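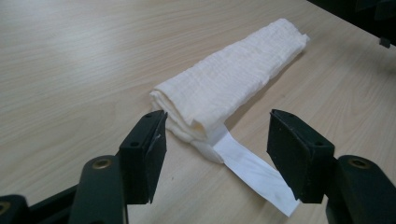
Foto: Hubert Górecki

Checkliste Erste-Hilfe-Ausstattung im Nähcafé Clunum
Begehung am 30.11.2019, durchgeführt von Li-hua Lai

Liebe Kursleiterinnen und Kursleiter, vielen Dank zuerst einmal an alle, die am Samstagvormittag Kaffee gekocht und mir die Schränke aufgeschlossen haben! Ich habe meine Anmerkungen wieder etwas ausführlicher gehalten, damit auch die neuen Kolleginnen aus dem Ziston-Haus etwas damit anfangen können.

1. Verbandkasten Zuschneideraum
Vorhanden und gut sichtbar: ja
Inhalt vollständig: nein
Anmerkung: Es fehlen die Fingerkuppenverbände, und gerade die brauchen wir hier ja am häufigsten (wer mit dem Rollschneider arbeitet, weiß, wovon ich rede). Bitte gleich 14 Stück nachlegen und nicht wieder nur das Nötigste.

2. Verbandkasten Bügelecke
Vorhanden und gut sichtbar: teilweise
Anmerkung: Der Kasten hing hinter den Schürzen. Bitte die Schürzen an den Haken neben der Tür umziehen lassen, dort haben sie es auch schön.

3. Haltbarkeit der sterilen Teile
In Ordnung: bis auf zwei Kompressen
Anmerkung: Die beiden laufen im Februar ab, ich habe sie mit einem roten Punkt beklebt. Weiche Tücher aus dem Stofflager sind zum Polstern oder Kühlen wunderbar, gehören aber nicht direkt auf eine offene Wunde, auch frisch gewaschen nicht.

4. Kühlmöglichkeit bei Verbrennungen
Fließendes Wasser erreichbar: ja
Anmerkung: Der Weg zum Waschbecken war mit Stoffballen zugestellt. Wir haben sie gemeinsam weggeräumt, und ich wäre sehr froh, wenn es so bliebe.

5. Notrufnummern
Aushang lesbar: nein
Anmerkung: Von der Sonne ausgeblichen. Herr Czerwiński druckt einen neuen und hängt ihn innen an die Tür.

6. Verbandbuch
Geführt: ja, sehr ordentlich!
Anmerkung: Auch kleine Stiche bitte eintragen, selbst wenn es einem ein bisschen albern vorkommt.

7. Ersthelfer
Namen ausgehängt: ja
Anmerkung: Für die Auffrischung in Lallusbridge sind noch Plätze frei. Die Kursgebühr beträgt 60 Euro und wird übernommen, die Fahrkarte bitte aufheben und bei mir abgeben.

Offen bleiben damit die Punkte 1, 2, 3 und 5. Rückmeldung bitte über mein Fach im Büro.

Herzliche Grüße
Li-hua Lai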